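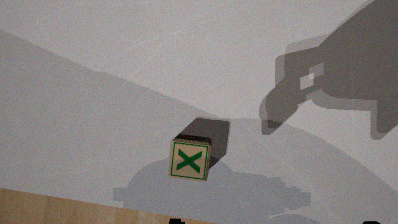

Fimthorpe Letter Block Project

The Fimthorpe Letter Block Project is a student robotics course and competition run by Fimthorpe Technical College in partnership with the secondary schools of Pretdale. Students write and train control programs that direct a simulated robot arm to find, pick up and arrange lettered blocks. All graded work takes place in computer simulation, using a teaching package called Stasiseo. The project is open to students in their final two years of high school and to first-year college students.

The project is commonly known as Letter Block, and its closing event is the Zanetti Round, named for the Pretdale machine tool firm that pays for the prizes.

History

The project grew out of an evening class in programming at the college. The original class used a small tabletop arm shared among all students, and much of the meeting time was spent waiting for a turn. After the arm's wrist motor failed for a second time, the instructors moved the class to simulation for the remainder of the term. Attendance rose, and the college decided to keep the new arrangement.

Pretdale schools were first invited to send students the following February. The first joint class enrolled 33 students, more than the computer room could seat, and a second weekly session was added. The competition was introduced at the end of that year as a replacement for the written examination. Zanetti, which had previously donated metal stock to the college workshop, became the sponsor one year later.

In its early form the competition asked teams to stack plain cubes. Letters were adopted after instructors found that a program could earn full marks in stacking without telling one cube from another. The rules have required recognition of letters ever since, and stacking was dropped entirely.

Simulation environment

Stasiseo presents a work surface, a robot arm with a two-fingered gripper, and a set of blocks. Each program receives images from simulated cameras along with the position of the arm's joints. It does not receive the coordinates of the blocks, which must be estimated from the images.

Block faces carry a bold colored character inside a thin border of the same color. The X block, whose letter is green, is the one used in the introductory lessons, and course handouts refer to it simply as "the X." Its symmetry makes it useful for teaching. A program that measures rotation from the strokes alone may confuse one orientation with another, and students are expected to notice this and use additional information.

Lighting is treated as part of the problem. The arm casts shadows on the work surface, and these change as it moves. In some positions the shadow of the gripper is darker than the side of a block, and a program that looks only for dark edges will often reach for the shadow. Instructors report that this is the most common fault in first submissions. Students may address it in any way they choose, including the use of color, the comparison of successive images, or moving the arm aside before the search begins.

Course structure

The course precedes the competition and is divided into five units. The first covers the camera image and the location of a single block. The second deals with the motion of the arm and the opening and closing of the gripper. The third joins these into a complete pick. The fourth introduces placement on a board, including boards that are rotated relative to the work surface. The last is reserved for testing and for the written report.

Students may either write explicit control rules or train a model from recorded demonstrations. Those who choose the second method record the demonstrations themselves, steering the simulated arm with a hand controller. The college does not supply ready-made recordings, and teams may not exchange them. Both methods are graded on the same scale, and a number of teams combine the two, using a trained model for the approach to the block and written rules for the grasp.

Board tasks

Placement tasks use a flat tan board on which blocks are to be set out in a line. A typical arrangement calls for a vertical column with a small gap between neighboring blocks.
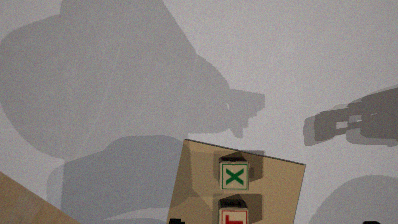 The gap is significant in scoring. Blocks that touch are counted as a single placement, and a gap wider than the width of a block is counted as a break in the line. Letters must face the camera and follow the order given on the task sheet. A block that overhangs the edge of the board receives partial credit if more than half of its base is supported.

Boards are generally set at a slight angle. Teams that place blocks in line with the work surface instead of the board lose points for alignment, even where the order and spacing are correct. The angle is changed for each trial and is not announced.

Competition format

Teams consist of no more than four students, at least one of whom must be enrolled at a Pretdale school. Each team submits one program. The programs are locked before the event and run without further input from the team.

Every program is given five trials, each with a different starting arrangement. The lowest score is discarded and the rest are added together. Points are awarded for correct selection, for order, for alignment and for spacing. Time is used only to separate tied teams. A trial is stopped if the arm strikes the work surface with excessive force, and any points already earned in that trial are kept.

The Zanetti Round is held in the college lecture hall, where the trials are shown on a screen for an audience of students and families. The most recent round took place on Thursday, 4th July. It was won by a team from Pretdale whose program paused above each block and took a second image before closing the gripper. The pause made it one of the slower entries, but it completed every trial without dropping a block.

Assessment

Competition results account for less than half of the course grade. The larger share comes from the written report, in which each team must describe at least one failure in detail and support the account with images saved from the simulator. Reports that describe only successful trials are returned for revision.

Students who complete the course receive a certificate from the college. Those who go on to enroll at Fimthorpe may count it toward the introductory automation requirement.

Reception

The project has been well received by the participating schools, which have noted that students can continue their work at home on ordinary computers. Criticism has centered on the absence of physical equipment. Some workshop staff at the college have argued that simulated blocks do not slip, chip or collect dust as real ones do, and that students may leave the course with too much confidence in their programs. In response, the college added an optional session in which selected programs are transferred to a repaired version of the original arm. Results from this session are not graded.

See also

Fimthorpe Technical College
Stasiseo
Zanetti Round, list of winning teams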